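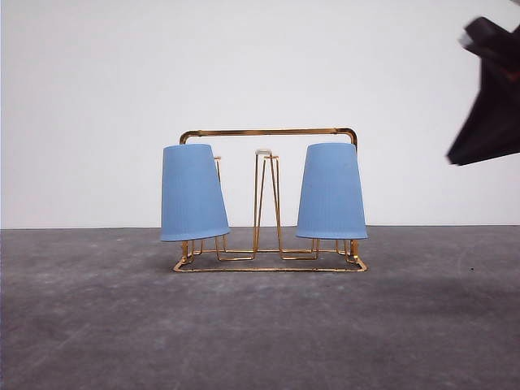 Putting a cup on a rack is the sort of thing a six-year-old can be bribed to do, so why give it a whole term? So asked one parent at the Emcombe open evening, and the robotics club has been chewing on it ever since.

The short reply is that a six-year-old knows where its hands are. Our arm, known to all as Halliday, has to be told, and it takes being told very literally. Ask it to let go above the prong and it will let go above the prong, by whatever margin it thinks you meant. Members have learnt a good deal this half-term about the word "above".

The task for the Estgate Schools Robot Day is simple enough on paper. Cups go on the rack upside down, one to a prong, with no human help once the clock starts. Each team gets 300 seconds and 4 attempts. A cup that hangs at a tilt still scores, a ruling our lot greeted with indecent relief. A cup on the floor does not, however gracefully it got there.

The Year 9s have taken over the gripper code and would like it known that the version with their names on it is the good one. The Year 8s are looking after the approach path, meaning they argue over whether the arm should come in from the side or from the top. Top is winning, mostly on volume.

Gulberg, our elderly club laptop, now needs 2 goes at starting up and is not to be moved, closed or spoken to sharply.

Sessions carry on in the design and technology room after school on Tuesdays, and new members are welcome up to the heats in March. No experience needed. Patience would be handy, and so would a spare extension lead. Please bring your own mug if you want tea, as the blue cups are spoken for.

Print this item
E-mail this item

Contact the newsletter | © Emcombe Robotics Club | Back to top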